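Workshop Guides > Sorting Station > Setting Up the Open Bin

Overview | Parts | Set-Up | Sorting | Care | Contact

Section 4: Setting Up and Using the Open Bin

Welcome to the best part of the Grendholm sorting station! Once the bin is on the bench and you have a few odds and ends lying in it, the whole system starts to make sense. This section covers placing the bin, putting in a first small batch, sorting it, and keeping the metal in good shape. Set aside a quiet half hour the first time through. After that you'll do it without looking at the page.

4.1 Before you start

You will need:

- the open metal bin
- a sturdy wooden work surface, level and wiped clean
- two soft cloths
- the Nametti label sheet (16 labels)
- smaller containers for whatever you sort out

CAUTION: The rim of a metal bin can be hard on fingers. Lift it with both hands and wear work gloves if the edge feels rough.

4.2 Placing the bin

1. Clear the work surface and brush off any grit. Grit under a metal bin will scratch pale wood in no time.

2. Set the bin down gently, one side first, then the other. Don't drag it.

3. Leave a margin of bare wood at the front and on both sides. That strip is wonderfully handy for parking a piece while you make up your mind about it.

4. Press down on each corner in turn. If the bin rocks, fold one of the soft cloths and slide it under the high corner.

Note: The bin has no lid and doesn't need one. You want to be able to reach in from any side and see right to the bottom.

4.3 Loading a first batch

Start small! It's tempting to tip in a whole drawer, but a handful of pieces teaches you far more, especially if they're all different. Sulastri Harahap, who wrote the first edition of this guide, always began with a bit of foil, something round, and something flat, and we still love that mix.

5. Lay the pieces in by hand. Dropping them makes a racket and sends the round ones rolling into the corners.

6. Spread them over the bottom of the bin so you can see most of each one. A crumpled piece of foil can go next to a larger white pouch, with a ring-shaped piece down near the front left corner.

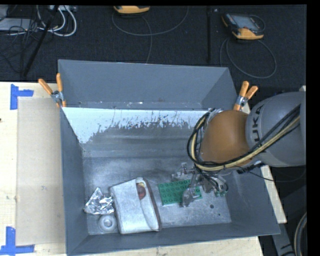
7. Check the corners. Small, see-through pieces are easy to miss against gray metal, so bend down and look from a low angle as well as from above.

CAUTION: Keep glass, open blades, and anything leaking out of the bin.

4.4 Sorting the batch

8. Pick out the shiny pieces first. Foil catches the light beautifully and is usually the quickest thing to spot. Take it by a raised crease, and don't squash it flat if you plan to reuse it.

9. Next, take the large flat pieces. Slide a finger under one side of a pouch and lift slowly, in case something small is hiding beneath it.

10. Move on to the rings and other round pieces. If one sits tight in a corner, nudge it toward the middle before you try to pick it up.

11. Put each piece straight into its container and add a label. The Nametti labels peel off cleanly, so change your categories as often as you like.

12. Anything you can't name goes on the wooden strip at the front. Come back to it at the end.

Note: Our favorite starter categories are Foil, Pouches, Rings, and Mystery. Mystery fills up fast, and going through it is great fun.

4.5 Looking after the bin

Scuffs on the bottom are normal and won't affect sorting in the least.

- Wipe the inside with a dry cloth after each batch.
- For sticky spots, use a damp cloth with a drop of dish soap, then dry the metal right away.
- Skip steel wool and scouring powder.
- Lift the bin once in a while and wipe the wood underneath.

Replacement label sheets are part no. 523. For the matching set of small containers, ask for part no. 1346. Section 5 covers stacking and storing them.

Irbridge Workshop Guides | Revised 2/9/21 | Questions? Write to the Carrillo help desk | Back to top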